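Notebook entry, remote demonstration work, door opening task
Jun 10, 2020
Entered by Iida Rautiainen. Read and countersigned by Rupert Danzer.

Purpose of the session. The group is to deliver a set of recorded door-opening demonstrations in simulation to Cilari before the hardware trials planned for September. The agreed number is 400. At the start of this session 106 had been accepted. All demonstrations are given by remote control, with one operator holding both hand controllers and a second person at the log. Luzius Wallner operated during the first block and Nomvula Sibiya during the second. I kept the log throughout.

Setup. The apartment model was loaded from the Fano scene set, unchanged from the previous entry. The door starts closed in every episode. The operator sees the scene through the head view of the robot, and the clutch pedal must be held down for the arms to follow the controllers. Motion scaling was left at the value Waltraud Hauser set for the drawer task. The question of whether it is suitable for doors is taken up below.

Procedure as followed. The operator brings both arms up from the rest position, parks the left arm clear of the door, and approaches the handle with the right. Contact with the handle is made before any turning motion is started. The handle is then turned, the door is moved until the opening is wide enough for the base to pass, and the episode is closed with the left trigger. Episodes in which the clutch was released after first contact are kept, but they are tagged.

Observations, first block. The approach is the slow part. Luzius reported that depth is difficult to judge once the gripper comes close to the handle, and that he relied on the contact tone more than on the view. Several approaches stopped short and had to be repeated within the same episode. These were not discarded. The training group asked in writing for corrections to be left in, provided that the final grasp is sound, and we have followed that request since the kitchen tasks. 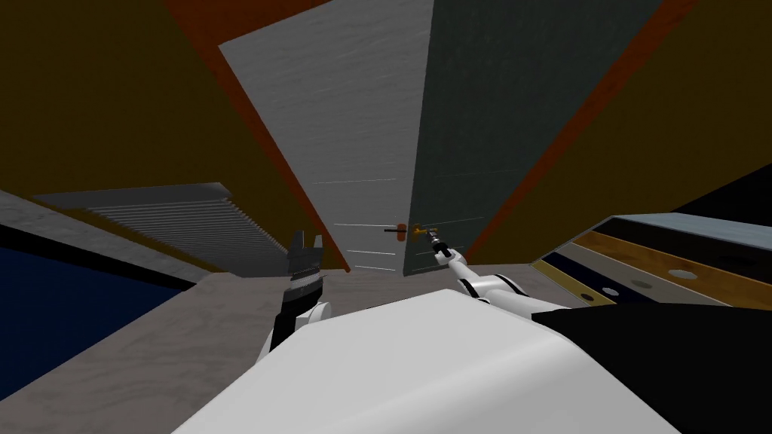

The position of the head view was raised as a separate matter. The view moves with the upper body, so that when the operator leans the robot toward the door the horizon tilts with it. Luzius found this tiring and asked for a level view. Nomvula prefers the present arrangement and states that the tilt tells her how far the body has leaned. No change was made during the session. A change would also affect comparison with the episodes already accepted, and it should not be made without a note to Cilari.

Observations, second block. Nomvula used a different grasp. She placed the fingers against the hub first, steadied the wrist there, and only then took up the lever. The log shows fewer slips with this method, although the episodes are longer. Both methods should be represented in the set. I have added a column for grasp order to the log sheet and filled it in for the present session only. The earlier sheets will need to be completed from the recordings.

Faults. The simulator halted 2 times, in both cases on reset and never during a demonstration. The restart procedure from the Pinent notes was used and no data were lost. In one further episode the left arm drifted upward while the operator's attention was on the right. Rupert traced this to the left controller resting on the edge of the desk. Operators are asked to keep the idle controller in the hand or in its holder.

Count. At close of session 145 demonstrations stand as accepted. Tagged episodes are included in that figure. Rejected episodes have been moved to the side folder and should not be deleted until Waltraud has reviewed them.

Motion scaling. The present setting makes the final approach steady but requires the operator to clutch repeatedly while moving the door. Waltraud proposes a second setting, to be selected by the operator once the handle is released. Rupert objects that a switch in mid-episode will leave a visible step in the recorded speed. Both agreed to a short trial, kept apart from the delivery set.

Actions.
Rautiainen: complete the grasp order column for the earlier sheets.
Wallner: write up the request for a level view, with one recorded episode attached.
Hauser: review the rejected episodes; prepare the second scaling setting.
Danzer: ask Cormier whether the replacement pedal can be sent with the spare controller holders.
Sibiya: first operator at the next session, starting with the lever-first grasp.

The door model and the log sheet remain as they are until the next entry.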